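Lista de inspeção - banco do pátio, Skeretti
Data: 31 de maio de 2019

Tábuas firmes: OK. Nenhuma balança com a mão.
Parafusos da tábua amarela: OK, cabeças sem ponta. Apertar outra vez em dezembro.
Pintura: NÃO CONFORME. Está gasta em alguns lugares e tem lascas na tábua vermelha. Lixar antes de pintar, por favor.
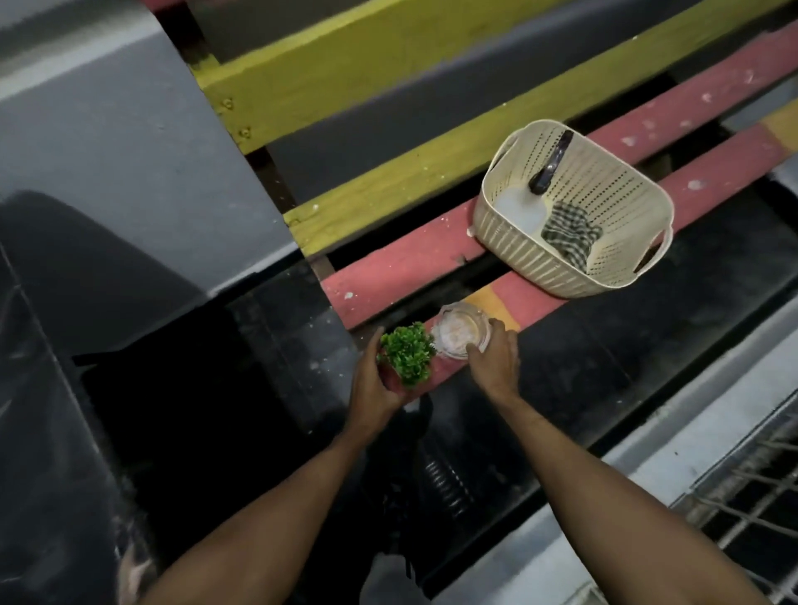

Frestas entre tábuas: atenção com dedos de criança - medir 3 pontos na próxima visita.
Objetos de vidro: retirar do banco no fim do dia. Plantinha artificial pode ficar.
Pernas: falta verificar 2 por baixo.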